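Progress report to the Prekent Fund
Stiralcombe Community Breakfast Program
Apr 9, 2024

Hi all,

I know the form asks for two pages and a budget table. The table is in the spreadsheet I sent over with this, so I'm going to use the space to tell you how things are going, and then get to the parts where I need something from you.

When I wrote the application we were feeding kids out of the side room at the library with one hot plate and a toaster that tripped the breaker if anyone ran the copier. Since September we've been in the Plumero building, which has a real kitchen, a pantry with a door that locks, and enough outlets that I've stopped thinking about outlets. The move took longer than I said it would. I had us opening at the start of the school year and we missed that by 6 days, mostly waiting on the health inspection, and then the sink drain had to be redone before they'd sign off. That came out of the repairs line and you'll see it there.

The big number first. We have 197 kids signed up. The goal in the application was 400 by the end of the grant, so yes, we're just under halfway, and I'd like to be straight with you about why. Sign-ups came in fast through the fall and then pretty much stopped in winter. I think a lot of it is the bus. The early route doesn't stop on the Plumero side of the creek, so if you're a family on the far end of Stiralcombe, somebody has to drive you over before work, and plenty of people can't do that. I've asked the district twice about adding a stop. They haven't said no! They also haven't said much else, and if anyone at the fund has a contact over there, I would love an introduction.

What has gone really well is the food. We dropped the boxed cereal as the main thing (we still keep some for the kids who won't touch anything else, and I was one of those kids, so no judgment) and went to a short hot menu that rotates. Oatmeal with fruit, egg and toast, bean and cheese wraps, and pancakes once in a while when we have enough hands. Eggs are the favorite by a mile. We buy them from a farm out past Lo, and they've held their price for us all year even when the grocery store went up twice. I'd planned on the cheap trays from the wholesaler and was surprised how close the farm came once we took delivery off the bill.

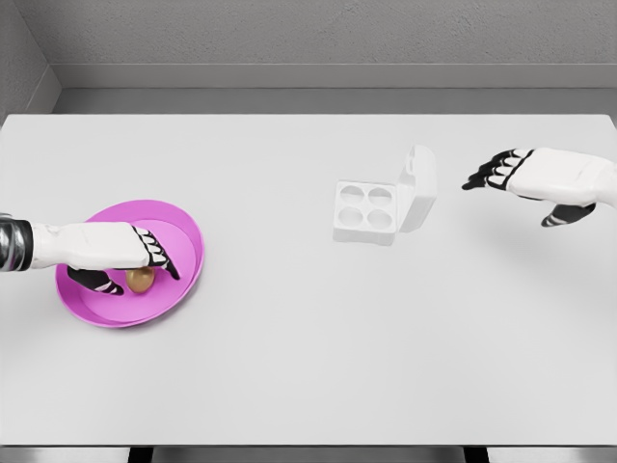 A brown egg on a pink plate.

Speaking of plates, we went off paper in January. It was costing more than I'd budgeted and the trash bags were getting silly. The secondhand dishes came to less than two months of paper, and the dishwasher at Plumero handles a full load while the kids are getting their coats on. A few have broken. I've put a small replacement line in for next year and I hope we don't use all of it.

Staffing is where I'm least happy. The grant pays for 2 part-time cooks and for most of the winter we only had one, plus me. I can make oatmeal for a crowd now, which I couldn't say last year, but I was doing that instead of the family outreach I'd promised you, and it shows in the sign-up numbers above. We filled the second job in March and mornings are much calmer. I'm back to making calls in the afternoons and I've been setting up a table at the apartment complexes on the far side when it isn't raining.

The parent survey went home in English and Spanish. Most of the comments were about opening time. Parents want us open earlier, and I get it, but earlier means paying the cooks for more hours and talking to the building about the alarm. I've priced out an extra half hour and it's in the spreadsheet on the second tab. I think we could cover it out of what we didn't spend on the cook job over the winter, if you're okay with me moving that money. I do need that in writing from you before I change the schedule.

Things I still owe you: the attendance sheets for February (they exist, they're just on paper), the signed lease page, and the receipt for the pantry shelving, which I have looked for in every drawer I own. The store says they can reprint it.

For the rest of the spring, the plan is to keep after the bus stop, get the summer menu priced, and decide whether we stay open the first couple weeks of vacation. A lot of parents have asked. I'd like to try it with cold breakfasts only - fruit, yogurt, hard-boiled eggs - and see who comes.

You're welcome to visit any school morning. Come to the side door, the front one sticks.

Program coordinator, Stiralcombe Community Breakfast Program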